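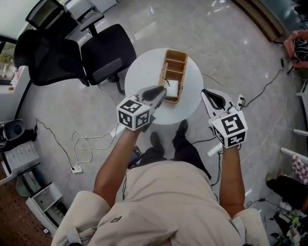 Courses > Small Spaces > Unit 3 > Handout

Unit 3: Sorting small things in a shared workroom

When many people use the same room, it is the small things that get lost first. A chair is never lost. A rubber, a key or a spare plug disappears in one morning, and then everybody opens every drawer. For this reason we begin the unit with the divided box, which is the simplest tool we have. The wicker organizer on the round white table is a good one to learn with: it is rectangular, it has thin wooden partitions, and even a small white block in one compartment can be found at once. Please read this handout before the practical class and bring it with you.

1. The box and its compartments

A compartment should hold one kind of thing. This sounds too easy, but in the December group almost all the boxes had a "mixed" compartment after one week, and it was always the fullest. If you need a place for mixed things, use a separate tray and empty it when you leave.

Put the things you take most often in the compartment nearest to you. Long things go in the long compartments, flat things stand on their side. Do not fill a compartment to the top – your fingers need room too.

Ruben Van Loon asked in the last class if wicker is a good choice. It is light and pleasant to carry, but dust stays in the weave, so brush it before you wipe it. Never soak it.

2. The room around the table

A box works only if the room helps it. Before you sort anything, walk once along the walls and look at where things can live: shelves with cubbies, stacked drawers, a cabinet with small doors. Each of them is good for something different. 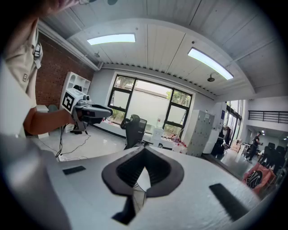

Open shelves are for things that everybody shares. Drawers are for supplies, and they need a label on the front, in letters you can read standing up. Small doors are for personal belongings, so that a coat or a lunch does not finish on a chair. The floor is for furniture and feet. Cables that must cross it should follow the wall where possible, and we will come back to them in Unit 8.

Drink containers also need their own surface, away from paper. Tae-yang Kang's group at Nurkbridge chose a ledge by the window for this, and I recommend to copy them. 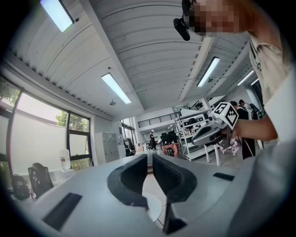
3. Exercise for pairs

Work with one partner at a small table. Empty the box fully and put back one item at a time, saying its group aloud. If you disagree about a group, leave the item on the table until the end. Then change places with another pair and try to find three things in their box without asking.

Write half a page about what you could not find. Hand it to Amber Stevens or to me.

E. Wunderlich, July 2021

Related handouts
Unit 2: Labels that people read
Unit 4: Drawers, deep and shallow
Unit 8: Cables and floors
Reading list for the whole course

Contact the course office | © Dalatell Short Courses | Back to top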